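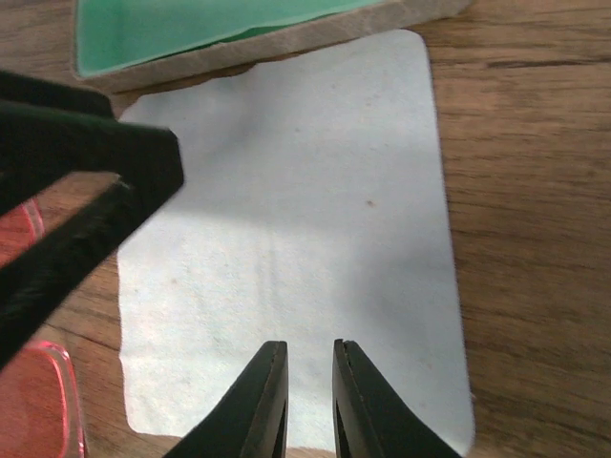
Oluwatosin Afolabi

Projektbericht, Teil 2: Datenaufnahme Tuchfalten

Stand 17. Mai 2024. Aufbau steht, Aufnahme läuft. Aufgabe für den Lerner: weißes Tuch vom Tisch greifen, einmal falten, ablegen. Klingt einfach, war es nicht.

Aufgenommen wird per Teleoperation, Software ist Skilinby, Speicherung läuft über den Institutsserver Luseck. Handgelenkkamera plus Kamera von oben. Bisher 1532 Episoden, davon ein Teil noch ungesichtet. Eine Episode dauert bis zu 25 Sekunden, alles darüber wird verworfen.

Ablauf: Tuch flach hinlegen, Lage jedes Mal ändern, Greifer offen über die untere Kante fahren, Start. Schwamm und roter Kunststoff bleiben als Störobjekte auf dem Tisch — das Netz soll nicht lernen, dass immer alles leergeräumt ist. Positionen der Störobjekte auch variieren, das habe ich am Anfang vergessen. Die ersten Episoden sind deshalb zu einheitlich, müssen evtl. raus.

Probleme bisher:
Schatten auf dem Tuch. Im Handgelenkbild wird Weiß dann zu Grau, die Segmentierung (Cament) verliert einen Streifen und meldet 2 Tücher. Schwellwert angepasst, besser aber nicht weg.
Greifer zu tief: Finger schieben den Stoff vor sich her, Falten im unteren Teil. Solche Episoden kriegen das Label "geschoben", nicht löschen!
Kleine Flecken und Fussel auf dem Stoff. Bleiben so.
Zeitstempel der beiden Kameras laufen auseinander, ist noch offfen.

Nächste Schritte: Sichten, Labels vereinheitlichen, dann erstes Training mit der Morikawa-Baseline. Zweites Tuch in anderer Farbe ist bestellt. Auswertung und Abschlussvortrag dann im Oktober, Erfolgsraten trag ich im nächsten Teil nach.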